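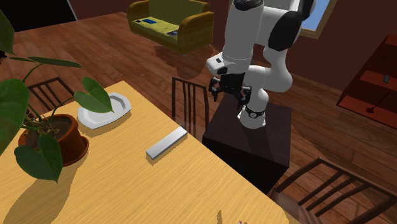
Category: Robotics / Planning and Procurement

4.2 Budgeting the tabletop cell before buying it

When we sat down in January to plan the equipment for the Runbridge study, we did what most small labs do, and started with the arm. It is the largest line on the quote and the most fun to talk about, and we spent a good many pleasant afternoons comparing reach charts before anyone asked what the arm would be standing on, or how close the chairs would come to it. We would gently encourage other groups to begin at the other end, with the furniture, and work their way back to the catalog.

Our way of doing this was to build the dining room in simulation first and let the purchase list grow out of it. The simulator license was already paid for under the Galturus project, so the only real cost was our own time (more of it than we had promised our department, we admit!). The room holds a wooden dining table, slatted chairs on more than one side of it, a potted plant, and a few things lying on the tabletop for the arm to deal with. The arm stands on its own pedestal next to the table, and the hand is a plain black gripper with two fingers.

The pedestal deserves a paragraph of its own, as it changed our budget more than anything else did. In our first draft, which we called Mayrhofer, the arm was clamped straight to the tabletop. A clamp is cheap and the quote looked lovely. But a clamped arm takes up table space that the task needs, and it ties the whole setup to one piece of furniture. With a separate pedestal the table can be swapped, raised, or turned, and the arm stays where it was calibrated. We moved 7 percent of the hardware budget from spare fingers to the pedestal and its floor anchors, and we would do the same again.
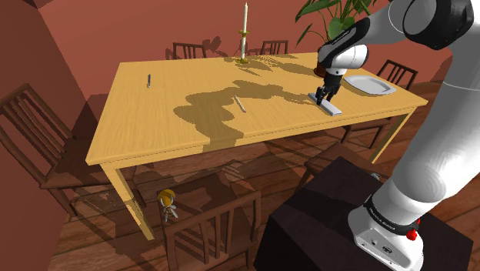 Reach was the next question. A long, flat item near the table's edge is an easy thing to ask for and a surprisingly fussy thing to plan for, because the fingers have to come down from above while the elbow stays clear of whatever is standing nearby. We ran 100 simulated approaches for each candidate arm, keeping the furniture fixed and changing only the starting pose. The mid-sized arm found a collision-free path in 74 of them. The smaller and cheaper model managed 23, mostly when the item lay on the pedestal side of the table. We had been leaning toward the smaller one on price alone, so this was a very useful week's work.

Figure 4. The simulated dining room used for equipment planning, with the arm on its separate pedestal beside the table.

We should be fair about what this kind of planning can't tell you. Our simulated shadows are crisp and the surfaces are tidy, so the runs gave us no help at all in choosing a camera or deciding what to spend on lighting. Nor did they say anything about delivery times, spare parts, or the cost of a service visit, and for those we went back to the vendors with a written list of questions. We kept a separate reserve for these items under the heading Stustulau, named after the shared spreadsheet where it began, and it can't be spent on the arm or the gripper without both halves of the group agreeing.

The full purchase list, with the version frozen on 2024-02-19, is given in the appendix together with the starting poses. Readers working with a rounder table or a lower ceiling will want to rerun the approaches for themselves before they order anything, and should leave a few days for moving the chairs back and forth.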